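Jundadmont Student Writing Prize: Progress Report to the Duman Fund
Prepared by Idalina Sampaio, program coordinator, 20th August
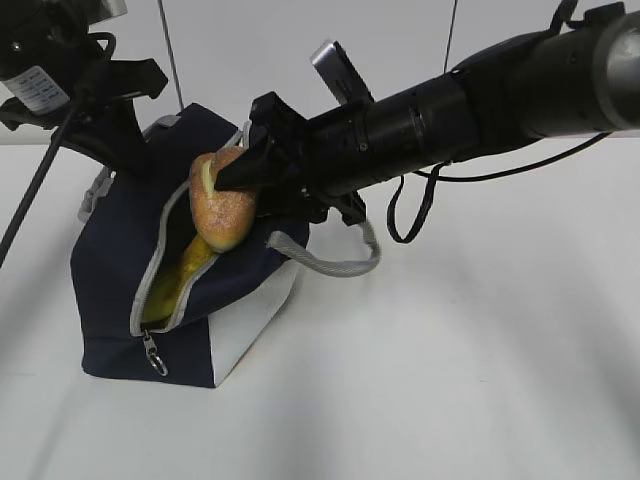
A robotic arm at the mouth of a navy-blue fabric bag.

Dear Ehab and everyone at the Duman Fund,

Thank you for your patience while I gathered the last of the school returns. I had hoped to get this to you before my vacation, but two of the schools changed their contact person over the summer, and I wanted to hear from the new people before I wrote anything down.

Entries

We received 700 essays and short stories this year, which is more than we have ever had to read! They came from high schools across the county, including three rural schools that had never taken part before. The theme, "A Promise I Kept," seems to have suited the younger writers especially well, and many of the ninth graders wrote about grandparents, little brothers and, in one very funny case, a goat.

Judging

Each piece was read twice, and the judges met over two long evenings at the Kosach Library to settle on the finalists. Svetozár Havlíček chaired again, and Tülin Eren joined us for the first time and brought a lovely eye for dialogue (she also wrote a note to every finalist by hand, something I would dearly like to keep up). The panel chose 6 finalists and then, after a good deal of friendly arguing, gave the top prize to Evaristo Trujillo, a junior, for his story about learning to drive on his uncle's farm. He read it aloud at the awards night in the library, with his whole family in the second row.

Workshops

We planned five Saturday-style writing workshops and have held four. The last one was put off when the school's heating failed in January, and we have not yet found a date that works for the teachers. I would like to fold it into the fall, with your blessing, and carry the unspent room fee forward.

Spending

Printing the anthology came in higher than the quote, mostly on account of the extra pages. Juvau Press met us partway, and we finished the year with $1,291 left in the grant. I would like to put it toward bus fares for the rural schools, as the long ride kept a few students away from the awards night.

Coming up

The new theme goes out to teachers next month, and two of last year's finalists have offered to help read the first round. I will mail you a box of anthologies once the reprint is in. Please tell me how many you would like for your board.

With warm thanks,
Idalina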